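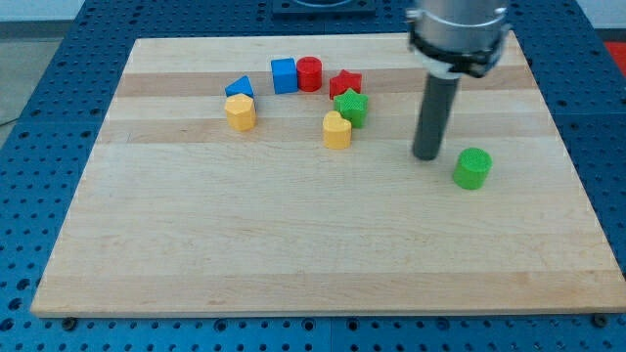
The pushing cell at Pulcombe, with the rod fitted and the blocks out on the board.

Cell keeper wanted, part time, 20 hours a week

Hi! I'm Vira Nazarenko, I run the bench side of things at Pulcombe, and I'm looking for someone to take over the day-to-day care of one robot cell. One arm, one table, one board, a box of plastic shapes. I've been doing it myself between other jobs and the cell deserves better than that.

The setup is pretty simple to look at. The arm comes down over a striped wooden board on a blue perforated table, and in place of fingers it carries a straight dark gray rod in a clamp collar. The rod pushes blocks around. Stars, a heart, cylinders, a cube, a couple of prisms. That's the whole show, and it runs most of the day, so the small stuff matters a lot. If the rod sits a hair too low it drags on the wood. If it sits too high it rides up over the blocks and we lose the run.

What you'd be doing

Mornings start with the rod. You check the collar screws, jog the arm down over a feeler gauge at the four corners of the board, and write the gaps in the logbook. We want 2 mm everywhere. When one corner is off it's nearly always the board (wood moves, and our heating is moody), so you'd shim it and go around again. Please don't fix it in the software! Fedir did that once in November and we spent a week chasing it.

After that you wipe the board down with a dry cloth, look over the blocks for chipped edges, and print replacements for anything worn. The stars go first, always at the points. Print files are on the shared drive and the printer is a decent one, you just have to keep the filament dry.

Every other week the rod comes off, the collar gets cleaned, and everything goes back on with a torque wrench. Then you redo the tool center point and run our check routine, 16 touches on the calibration plate. I'll do the first few with you. It's fiddly and I still mess it up when I'm hungry.

The rest is whatever breaks. Cables rub, a bolt backs out, the e-stop gets bumped and somebody can't work out why nothing moves. You'd be the person they come find.

Who I'm hoping for

You've looked after a machine before and you liked it. Could be an arm, could be a CNC router, could be a packaging line. Liudmyla Derkach, who set this cell up with me, came from fixing knitting machines and she's the best I've worked with. You don't need a degree and you don't need to code, though you'll be editing a few numbers in a settings file, so that shouldn't scare you. I do need you to write things down, even the boring things, in handwriting the rest of us can read.

You'll be on your feet a fair bit and reaching over the table. If that's a problem, talk to me, we have a height-adjustable stool and I'm happy to move things.

The practical bits

Mornings, Monday through Friday, on site in Room 123. Paid hourly, same scale as our other technicians, and I'll tell you the rate in my first reply so you don't have to dance around it. You'd report to me, and Dwight Ross covers when I'm out.

To apply, send Stefaniia Tkachuk at the front office a resume and a few lines on something you repaired and how you found the fault. Skip the cover letter. Applications close Friday, February 27, 2026. If you'd like to see the cell first, tell Stefaniia and she'll find you a time, mornings are best and there's coffee.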